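Writing About Cookbooks – Handout for Session 3
The recipe test: cooking from the book before you judge it
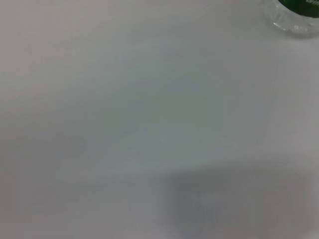 Clear plastic bottle on a pale gray surface.

Hello again, everyone. Last time we talked about the look of a cookbook – paper, photos, how it stays open (or doesn't) next to the stove. Tonight it's the part I love most, which is cooking from the thing! I've put my notes here so you can listen instead of scribbling.

How many recipes should you cook?

I'm asked this every term and I always say at least three, from different chapters. One easy, one that scares you a little, and one you'd never pick for yourself. When I reviewed Griffiths, the big family baking book with 366 recipes in it, I cooked eleven and still felt I'd only met it in the hallway. You won't have that kind of time. Three is fine.

Follow it to the letter the first time

I mean it. If the book says a teaspoon of salt, use a teaspoon of salt, even if your whole body is telling you otherwise. I once "fixed" a lamb stew from Flistutmont as I went along, loved it, praised it in print, and then had a very polite letter from Rhodri Eynon asking whether I'd left out the vinegar. I had. He'd made it as written and it was like licking a battery. Second time around you can change whatever you like, as long as you tell the reader what you changed.

Things to write down while you cook

When you started and when you ate. Compare that with the time printed on the page – "30 minutes" very often leaves out peeling two pounds of carrots.
Anything you had to hunt for in the shops, and what it cost you.
Any step you read more than twice.
How many people it really fed (and whether they were teenagers).
What was left over, and if it was any good cold the next day.

Keep these notes messy. Mine have sauce on them.

A sample opening to pick apart

Nest Pritchard wrote this for last October's group and kindly lets me keep using it:

"I bought Jutell for the dumplings and stayed for the pickles. The dumpling chapter runs long and assumes you own a steamer, but the pickles take ten minutes and one pan, and I've made the cabbage four times."

Look how much is in there already. We know what she cooked, what she'd warn a friend about, and which recipe she goes back to. There isn't a single "delicious" in it. Her finished review came in at 651 words, and I wouldn't cut any of them.

For next time

Pick one book you own and have never cooked from (we all have a shelf of those). Make one recipe, bring your notes and a first paragraph. Please don't bring the food unless it travels well – I still think about that trifle.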